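Part 3: Setting Up the Box on Your Table

Okay, you've got the Kollwood unpacked and you've read the bit about the battery (if you skipped it, go back, I'll wait). Now we get to put the thing somewhere. I wrote this section after moving mine between three different tables in one spring, so it's mostly what I wish the little folded sheet had told me!

What you need

A flat table, a dry cloth, a small screwdriver, and ten minutes or so of not being interrupted. A wipe-down spray is fine for the table. Keep it off the box.

Setting it down

1. Clear a good patch of tabletop. I like a bare, pale surface for this, partly because crumbs show up and partly because I lose small screws on anything with a pattern.

2. Wipe the table and let it dry all the way. The feet don't grip on a damp top, and you'll end up chasing the box every time you press the knob.

3. Turn the box over on the cloth and check the feet. Push each one with your thumb. If one wobbles, press it back in until it stops moving.

4. Tip it upright and set it down with the red knob facing you. Leave a hand's width between the box and the table edge — more if you have kids or a cat that likes to shove things.

5. Angle it if you want to. Mine sits a bit crooked to the table and I find the knob easier to reach that way. Square looks tidier in a shared room.

6. Rest a finger on each top corner in turn. No rocking? Great, go on to the knob. If it rocks, try another spot before you blame the feet. My second table had a dip in it and I spent an entire evening adjusting a box that was perfectly fine.

Note: The Prasaver mat will fit underneath if your table is very slick. I used one for a while in May and then gave up on it, as it collects dust like you wouldn't believe.

Checking the knob

7. Press straight down on the knob with a flat palm and let go. It should come back up by itself. Do this a few times before you hook anything up, just to get the feel of it.

8. Look at the screws on the front panel. Snug is plenty. The panel is thinner than you'd expect and I cracked my first one by leaning on the screwdriver (the replacement came from Skolitcombe and took forever).

Caution: Don't lift or drag the box by the knob, even to nudge it an inch. Pick it up by the sides with both hands.

Caution: Keep it out of strong sun. Cream plastic yellows, and once it does there's no scrubbing it back.

Cleaning

Dry cloth for the panel, barely damp cloth for the knob. Go gently over any printed marking near the knob, and skip alcohol wipes there altogether. I do the underside whenever I change tables, so not as often as I should.

If you're putting the box on a shelf instead, jump ahead to Part 4, where the spacing is different and you'll want the longer screws.

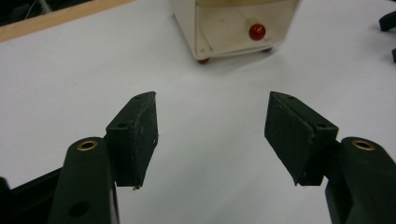

Photo: Ranjbar workshop notes. Text and photo last updated August 31, 2018.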